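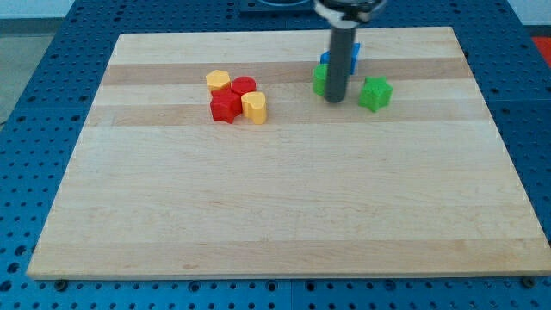 Open Day at Holst, Second Stop: The Block Room

After the sawing hall we had 20 minutes in the room where the Edham shape blocks are tried out. They were set on a striped maple board on a blue work table full of round holes. Red and yellow plastic, a star and a heart in front, a hexagon and a cylinder behind, pushed close together.

Ro-un Yoo led our group and answered questions. The boards are glued next door and sanded twice. A set can have up to 25 blocks. The shop by the exit sells them, but it closes at 5 on Sunday, so go there first.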